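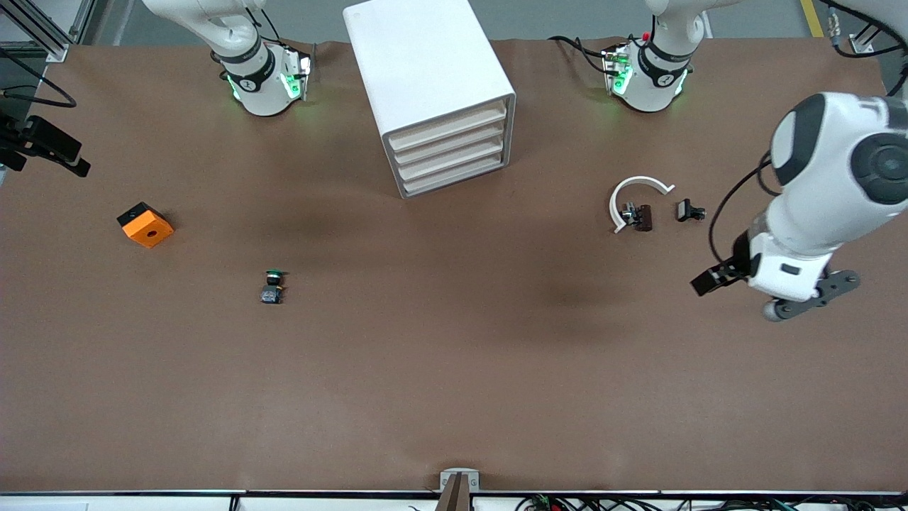
The white four-drawer cabinet on the brown sheet, orange block to the left.

From: Caroline Shemweta
To: Maltombridge small storage list
Subject: Re: Re: drawers for the bench, again

Koen Claeys wrote:

> I still say a small drawer cabinet on the table beats any number of
> tubs. Everything has a home, you pull the drawer, you take the thing,
> you push it back. We had the Stolter one at Ziltdale all winter and I
> never lost a screw. Four drawers is plenty for one bench. Before
> you say no again, what exactly do you have against them?

Koen,

Plenty, and I've owned one for longer than a winter.

Look at the picture at the top. The cabinet is a nice enough white box, four shallow drawers with cream front lips, and there are still loose bits standing on the table around it. That's my whole experience of drawer cabinets. The orange block is out, the little dark thing with the green top is out, and there's more over on the right. Maybe they all have a drawer. Mine all had a drawer too, and by February they lived on the table.

My second complaint is the word "shallow." People buy shallow drawers for tiny parts, and then the first thing they want to put away is a fat roll of tape. I took a ruler to my Kramer when I bought it and still got this wrong. The tape went on top of the cabinet. Once one thing is on top, the top is a shelf.

Third, weight. An empty cabinet this size slides when you pull a sticky drawer, and you end up holding it with one hand and pulling with the other. If your hands are already full you put something down first, and there's your clutter again. Henk swears by rubber feet. I tried 2 sets and one of them left marks on the table. A sheet of brown paper over the top takes care of the marks, I'll give you that, but mine creeps and wrinkles, and then the cabinet sits on a fold and rocks.

You say you never lost a screw. Did you label the drawers? I ask because Seung-woo sorted 3000 mixed screws into his, no labels, and for the next month he opened the second drawer, then the third, then the second again. From the front they all look the same. An open tub would have told him at a glance.

What would change my mind:

- someone using the same cabinet for 6 months without anything living on top of it
- drawers that stop before they fall in your lap
- a bottom drawer that gets opened more than once a season

I'm not telling anyone to throw theirs out. Mine is in the hall now and holds batteries and stamps, and it does that fine. I just don't believe it keeps a work table clear, and I'd like to hear from somebody who has had one for a while and isn't still pleased with the purchase.

Caroline

2 comments

Sem Peeters
The bottom drawer point is fair. I opened mine after reading this and found the instructions for the cabinet.

Henk Van Loon
Wrong rubber feet. You want the soft clear ones, and wipe the table first. Also put the heavy stuff in the bottom drawer and it stops sliding, which takes care of your last point as well.

This site uses cookies to remember your reading preferences. Accept | Manage settings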